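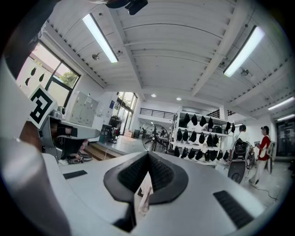 **Kultgate Building, Records Storage Working Group**
Minutes, January 26, 2022

Present: Kirstin Urquhart (chair), Dougal Moffat, Concetta Messina, Sem Van Loon (minutes)
Apologies: Fiona Lamont

**1. Minutes of the previous meeting**

Approved with one correction. Item 4 should read "lower basement," not "lower level."

**2. Matters arising**

- Key register: updated by DM. Two keys to the map room are still unaccounted for. Lock to be changed if they are not returned by the next meeting.
- Door seal on Room B: replaced. No further action.
- Offsite retrieval charges: carried over to item 5.

**3. Humidity in the lower basement**

DM presented the logger readings for the last quarter. Relative humidity in Room A stayed within the agreed range. Room B exceeded 60 percent on 29 days, mostly in the northeast corner behind the fixed shelving. The logger in that corner was checked against a second unit and the two agreed.

CM asked whether the readings could be explained by the outside wall. DM said the wall had been inspected from the parking lot side and the downspout next to it drains onto the paving. The gutter contractor had been asked for a quote to extend it to the storm drain. KU noted that an earlier quote, from Mackay, covered the gutter only and left out the paving work.

Agreed: one dehumidifier to be rented for Room B until the drainage is fixed. The drain hose is to run to the floor sink in the corridor. The bottom shelf in the northeast corner is to be cleared and left empty.

Action: DM to arrange rental. CM to move the boxes from the bottom shelf to Room A, bays 3 and 4, and update the location list.

**4. Box replacement**

CM reported that 80 boxes in the deeds series have failed at the corners or have rusted staples. The supplier, Jatance, sells the replacement size in packs of ten, flat, with a minimum order of 1000 dollars before freight. The deeds series alone does not reach the minimum. CM proposed adding folders for the plans series to the same order.

SVL asked whether the new boxes fit the existing shelf depth. CM confirmed that they do, if stored short end out. Labels will need to move to the short end.

Agreed: combined order to go ahead. Old labels to be photocopied and the copy kept inside the lid.

Action: CM to place the order. SVL to print new labels once the box numbers are confirmed.

**5. Offsite storage contract**

The contract with Zarine ends in June. FL had sent written comments in advance. She recommends staying with the present supplier for one more year but asking for same-day retrieval to be priced separately, as it is rarely used. KU agreed with the recommendation. DM would prefer to see one competing quote first.

Agreed: FL to ask for revised pricing and obtain one other quote. Decision at the next meeting.

**6. Retention schedule**

Draft 2 was circulated. Comments received on sections 1 to 3 only. Section 4 (personnel files) is on hold until the legal review is returned. KU asked that nothing covered by section 4 be destroyed in the meantime, including duplicates.

Action: all to send comments on sections 5 and 6 to SVL.

**7. Any other business**

The light over the Room A worktable flickers. DM to report it.

**8. Next meeting**

Date to be set by email once FL has the quotes.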